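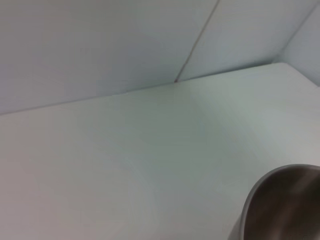
White tabletop against white wall panels: what do I do about the line at the back?

Home Forums Small Rooms & Workspaces New Posts Search Log In

pebblefork
I finally have my craft corner down to a plain white top and light grey panels behind it, and I love it, except for the crease where the table meets the wall. There's a thin shadow line all the way along, and right where the panel seam comes down to the table there's a tiny reddish-brown dot. Once you've seen the dot you can't stop seeing it. It's the only bit of color back there!

So, caulk it? Trim? Leave it alone? The top is a Hatden, the matte one with the rounded corners, and I'd like to be able to pull it out again someday.

moss_and_twine
Please don't caulk it if you ever want to move that table. I did mine in October with white silicone and when we rearranged the room it took a strip of the finish with it. My husband still brings it up.

Get the soft adhesive seal strip, the kind for the backs of counters. You stick it to the table only and let it press against the wall.

Volkan Şimşekoğlu
I disagree about the strip. On a matte white top those strips look fine for a month and then they go yellow and collect fuzz, and now you have a yellow fuzzy line where you used to have a thin grey one. I fit out small studios and I've pulled off plenty of them.

A neat bead of paintable caulk on the panel seam only, then leave the table edge alone. The seam is what draws the eye anyway.

pebblefork
Hm, the seam really does run straight down to the dot like an arrow. What do we think the dot is? From my chair it could be a screw head or just a crumb of something.

moss_and_twine
Have you tried poking it?

pebblefork
I have not poked it. I was going to wait for expert advice lol

Hrefna Zoëga
Wooden toothpick first, before anything metal goes near that finish. If it lifts out, it was dirt and you're done. If it doesn't budge and feels hard, touch it with a magnet. A steel screw starting to rust would want a dab of primer before paint or the color comes straight back through.

Also, Volkan, which strips were you pulling off? I've had a Thygesen one behind my kitchen counter for ages and it's as white as the day I put it up.

Volkan Şimşekoğlu
Cheap ones mostly, I'll admit. Never used Thygesen. But a kitchen counter gets wiped every day and the back of a craft table doesn't.

Hrefna Zoëga
Speak for yourself, you haven't seen my kitchen.

dunlin88
Different opinion, I'd move the lamp and leave everything else. My Brernwood desk had the same dark line and half of it was the light coming in at an angle. I put a second lamp on the other side and the line got so faint I quit caring. Cost me 13 dollars at a yard sale, and no glue!

pebblefork
Okay that's interesting, because the right half of my table does get a wide bright band across it and the left side goes sort of pinkish grey. Lamp is going on the list. Toothpick tonight, magnet if needed, and I'm staying away from silicone.

moss_and_twine
Report back on the dot please, I'm invested now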